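Home | Products | News | Support | Contact

Filed under: Company News, Workplace Automation

Garnwood Opens Equipment Planning Service for Small Repair Shops

Sunday, May 15, 2022 – Garnwood is delighted to announce a planning service for small repair and refurbishing shops that would love to bring in a robot arm or two but aren't sure what to set aside for it. We've been hearing from so many of you since February, and we've listened!

Each plan covers six months and starts with the jobs your own people would gladly hand over, such as sorting a pile of tangled cables.

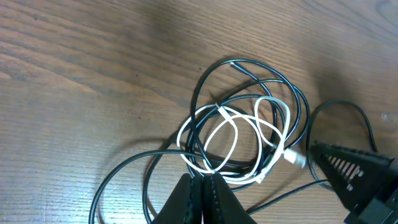

Black and white cables on the bench, between the grippers.

"Shops tend to budget for the arm and forget the fingers, the rail and the spare parts," said Wendy Lambert, who heads the service. "We'd like folks to see the whole bill before they sign anything – and to take their time over it."

The starter plan costs $3,654 and includes three visits from a planner. Rasa Vaher will look after bookings, and eight shops can join in the first round.
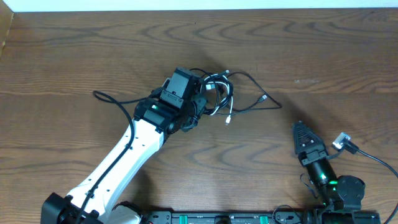
Do I have to buy my equipment from Garnwood afterward?
The plan is yours to keep, and you're welcome to take it to any supplier you like.

Recent news
Garnwood and Disteck Extend Service Agreement
Choosing a Bench for Two Arms
Şükran Öztürkmen Joins Our Training Team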